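SPM 214: Athletic Training Room Operations
Week 9 notes: Preseason intake and the daily treatment log
Instructor: Pejman Alipour
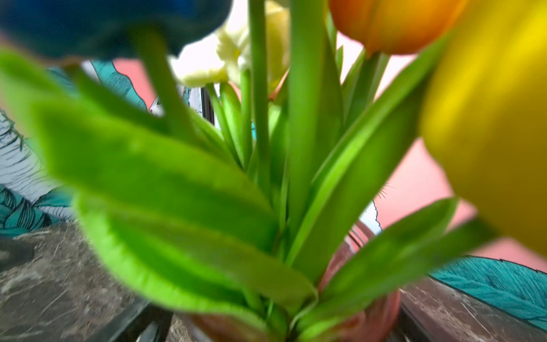 Last week we covered the chain of communication between the head athletic trainer, the team physician and the coaching staff. This week is the paperwork that chain depends on. Read the intake packet before lab.

1. Intake physicals

Every player on the roster gets a physical before the first practice, including returning players and anyone signed late. A football camp roster of 85 can be done in one day if the stations are set up properly. The usual order is history form, height and weight, vitals, vision, orthopedic screen, physician review. Put the physician last. A player whose history form is incomplete goes back to the first station.

Baseline concussion testing is scheduled separately. Run it in a quiet room, in small groups, and not right after conditioning.

2. The treatment log

Each visit gets one line: player, date, body part, treatment given, initials. Write it at the time of the visit. Ice and tape count as treatment. Most students skip tape jobs in their first month and then can't explain where the supplies went.

In the Kisto case (packet, p. 6), the staff logged 1590 visits over one season. Look at how many were for ankles, and at which point in the week they bunch up. We will use the same numbers in lab.

3. Practice status

Three categories only: full, limited, out. "Limited" has to say what is limited. "No contact" or "no cutting on left knee" is usable by a position coach. "Take it easy" is not.

Status goes to the head coach before the morning meeting. A change during practice is told to the position coach in person and written down afterward.

4. Supplies

Order tape by the case. For camp, plan on about 200 rolls a week and check the count every Friday. Keep the emergency kit separate from daily stock and sealed.

Reading for next class: Trusby, chapter 4, and the short Prulletti handout on travel kits.

Log assignment due 2024-12-20, on paper, at the start of lab. Late logs lose one letter grade.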